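Zekham Tabletop Kit

The Zekham Tabletop Kit is a two-arm robot package sold for light kitchen and counter work. It is made by Skov, a small automation firm with its workshop in Olten, and went on sale on Mar 27, 2019. The kit was designed under Ketill Snorradóttir, who had earlier worked on packing machines at Brostberg.

Each arm ends in a two-finger gripper with dark, tapered fingers. The fingers open and close together and can be swapped with a hex key.

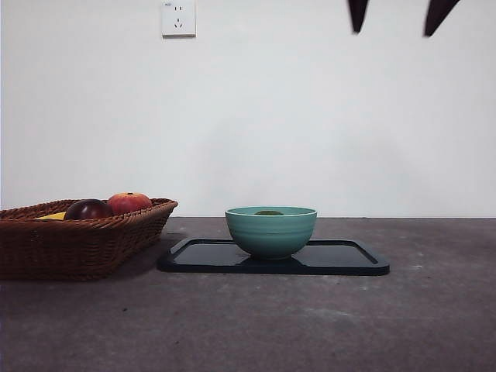

The arms are sold as a pair and share one controller, which fits under a standard counter. Setup takes 50 minutes according to the manual. Buyers may use their own table, as long as it is flat and does not rock.

The kit comes with a starter set of tasks built on common household items such as bowls, trays, baskets and fruit. One of these tasks deals with moving fruit between a basket and a bowl. Another has the arms place a bowl on a tray. Users can change the order of the steps or record their own.
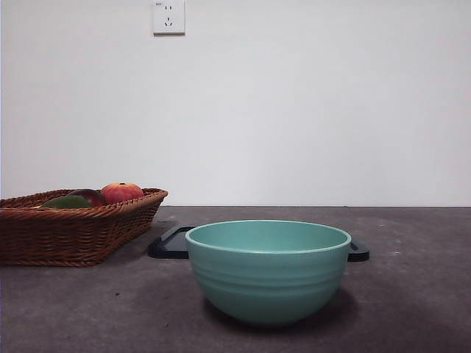 Can the kit be used with ordinary dishes?
Most bowls and trays will work if the fingers can get a hold on the rim. Very thin glass is not advised.

A small camera is mounted at the wrist and gives a close view of the work past the fingers. Its picture can be shown on a laptop or saved with the arm movements. Saved runs take up a lot of disk space, and the first version of the software stopped recording after 22 minutes. An update in August removed the limit.
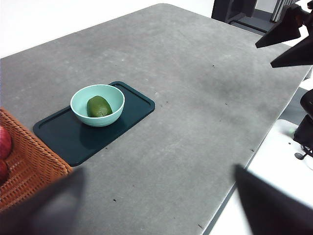 Wrist camera view of the tray, with a green fruit in the bowl.

The base price is 3,000 euros per arm. Spare fingers are sold in packs of 2.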